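Urnolell Folding Luggage Bench
For hotels, guest houses and vacation apartments

The Urnolell Folding Luggage Bench gives guests a steady place to open a suitcase without using the bed or the desk. It is supplied by Quansah to lodging operators of all sizes, from single rental apartments to full-service hotels. The bench can remain open at the foot of the bed or be folded and kept in the closet between stays.

The frame is powder-coated steel. The top consists of woven straps, which housekeeping staff can wipe clean with a damp cloth and mild soap. The straps are attached with screws and may be replaced on the property using a standard screwdriver. The maximum load is 300 pounds, evenly spread. The bench is not intended for use as a step or a ladder.
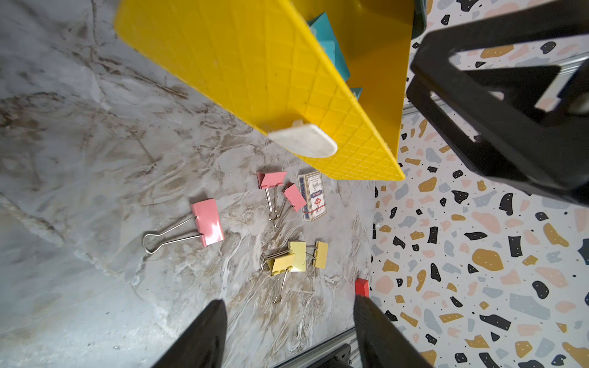
Yellow plastic bin with a raised grid on the underside.

Finishes
The bench is offered in Iscombe (dark brown frame, tan straps) and Conditz (black frame, gray straps). Both finishes carry the same load rating and accept the same replacement parts. Properties that are matching existing furniture may request a strap sample before ordering - there is no charge for the first sample in each finish.

Placement in guest rooms
Allow enough clearance for the room door and closet doors to open fully when the bench is in use. In accessible rooms, the property is responsible for keeping the required path of travel clear.

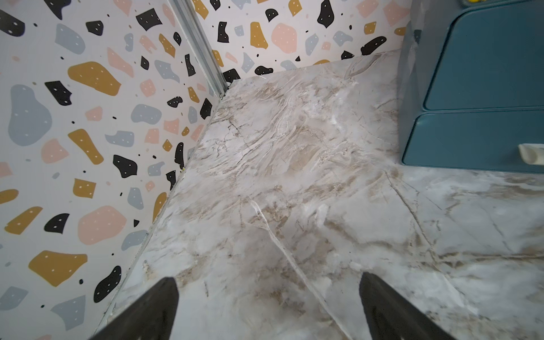
Each bench leaves the warehouse with rubber caps fitted to all legs, and these should stay in place on hard flooring. Carpeted rooms may use the wider plastic glides included in the carton. On a glossy marble-patterned floor such as the one shown, with its tan and brown veining over light gray, small scuffs can be hard to find, so caps should be checked by touch when the room is serviced. Worn caps must be replaced before the bench is returned to use.

Ordering and delivery
Benches are packed 2 to a carton. Orders of up to 500 benches ship within nine business days of written confirmation. Larger orders are scheduled by agreement with the Quansah sales office. Delivery is to the loading area or front entrance - placement in individual rooms can be quoted separately.

Warranty
The frame is covered for two years in normal guest room use. Straps, caps and glides are wear items and are not covered.

Page updated 12/06/2025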